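Marti
A small data set of secondhand desk listings, version 2

Marti is a table of classified ads for used desks, typed in from the back pages of the Flosbridge weekly paper and from the board outside the Flosbridge hardware store. It holds 500 listings. If you came looking for chairs, there are none, and I have stopped answering mail about chairs.

The set was put together to study how people describe furniture they want out of the house by the weekend. It has since been used for teaching spelling correction, for which it is painfully well suited.

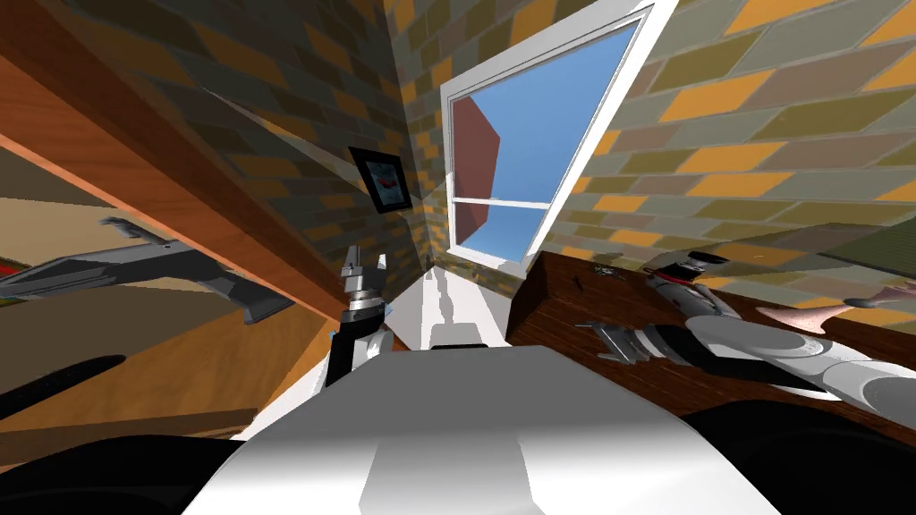 Contents

listings.csv – one row per ad, in the order I found them in the box
words.csv – every adjective used more than once, with the ads it came from
notes.txt – grumbling, mostly mine, some of it useful
LICENSE – read it, it is short

The main table has 15 columns. The ones people ask about:

id – a plain number. Gaps are ads I took out later, usually because the "desk" was a door on two filing cabinets. I kept one of those by mistake and have grown fond of it.
ad_text – the wording as printed, capital letters and all
price_asked – whole dollars. Blank means no price was given. Zero means the ad said free. Please do not average the two together.
price_words – "or best offer," "firm," "firm-ish," "make me laugh"
wood – what the seller claimed, in the seller's words. Nobody went to check. "Real wood" is left as it is.
color – same rule. "Brown" and "wood color" are separate values.
width, depth, height – inches, where given
drawers – as stated in the ad. One seller lists "3 drawers (2 open)" and I have entered 3.
reason – why it is being sold, if the ad says. "Moving" is the most common, with "wife" a strong second.

How it was cleaned

Very little, on purpose. Sizes were run through Dimex, a script in the tools folder that turns feet, inches, centimeters and "a bit under five foot" into inches. Dimex is good at the first three. For the last kind it writes its guess to width_guess and leaves width blank, so you can decide how brave you feel.

Phone numbers and street addresses were replaced with the word REMOVED. First names were removed too. A few sellers signed off with a nickname for the desk itself, and those stayed.

Repeat ads were kept if the price changed between printings. You can follow one rolltop down through nine price cuts under the group_id column. It makes for sad reading, and then the last row says "FREE, must take chair." 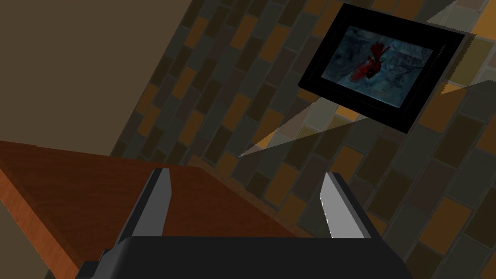 Fingers open, with light gray pads on the inner faces.

Known problems

"Antique" appears in ads for desks that the same ad says were bought new. I have not fixed this.

Height is missing more often than width or depth. Sellers seem to feel that a desk is as tall as a desk is.

The color column contains the value "nice." It is not a typing error on my part.

Ads from the hardware store board have no reliable dates, so the month column reads "October" for any card that mentioned Halloween and is blank for the rest. Do not use it to study the seasons. Someone did, and found that the used desk trade peaks in October.

The first release had rows shifted by one after a comma inside a quoted price. If your copy says a desk is 30 dollars tall, get the new one.

Loading it

Any spreadsheet will open the files. For scripts, read them as UTF-8 with a comma as the separator and keep quoting turned on. The Jarau loader works too, but versions of Jarau older than 15 turn blank prices into zeros, and then every seller in Flosbridge looks like a saint.

Good and bad uses

Fine: classroom work, text cleanup practice, looking at how asking prices are worded, settling arguments over the phrase "gently used."

Less fine: telling anyone what their desk is worth. These are asking prices. What was paid is not recorded anywhere, and from the number of repeats I would say it was less.

Please also avoid treating Flosbridge as a stand-in for the whole country. It has one paper, one board, and more rolltops than seems right.

Changes

11 May 2022 – version 2. Shifted rows fixed, group_id added, one kitchen table removed after a long exchange of letters.
Version 1 – first release, kitchen table included.

Corrections are welcome through the issue tracker. Give the id and quote the ad.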